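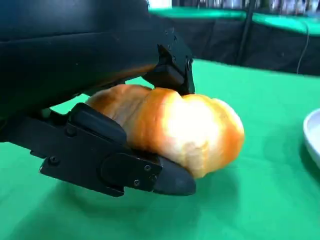
Wrist view, bread roll held between both fingers, dish at right.

Ticket: grip limits for soft items, Cilby cell
Opened 16/06/2026 by Maritza Rengifo
Status: open

Love how the new handling rules read, but the soft-item page sets no closing force for rolls. I'm holding at 5 N until we agree on one — Hubert Fuchs wants it written down before the next batch, and so do I!
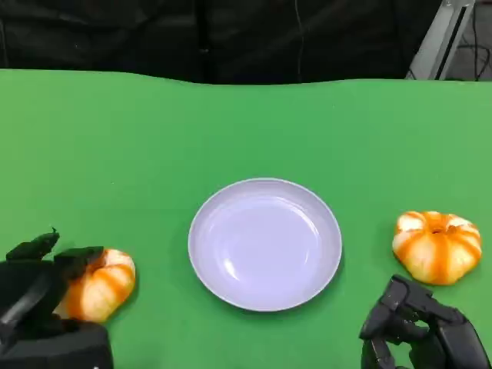

Does the start layout have to be checked before every run?
Check it at the start of each batch and again after any stop. Log it both times.

Update, Teodoro Palacios: great catch. Draft rule 11 now says to stop closing at first contact, then step up slowly. Please try it and post your numbers!

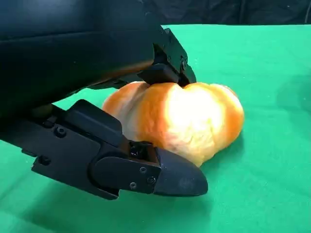 Upper fingertip on top of the orange item, slight dent at the contact point.

Related tickets
Fingertip pad wear log
Manzano: naming rules for test items
3 comments · 2 shares
Contact Ginska support | Back to top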